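7/10/24
By Corey Baxter

Second report to Drodura on the extinguisher boxes at the Plallport building. You gave us $2000 and we have spent 82 of it, mostly on tape and keys. I'm still not convinced the money should go where the plan says.

Moving the boxes was the easy part. They are red, they have the steps printed on them, and anyone can pick one up and put it somewhere else.

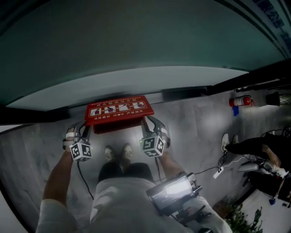

The floor plan from Jatden shows 4 positions on the ground floor. Two of those are behind doors that get locked at night — I don't see how that counts as coverage. 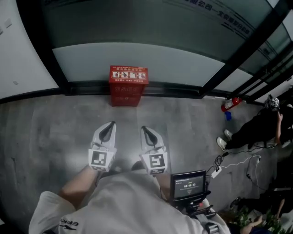

Red fire box at the foot of the glass wall, pictograms on the top panel.

Jatden wants floor brackets next. I asked what problem they fix and got a price list back. 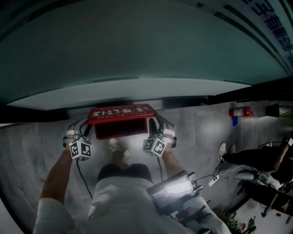

Jacobus Visser disagrees, and wrote that a box without a bracket will wander down the hall by October's end, whatever the plan says. He may be right. I'd like to see it wander first. No bracket order has gone in.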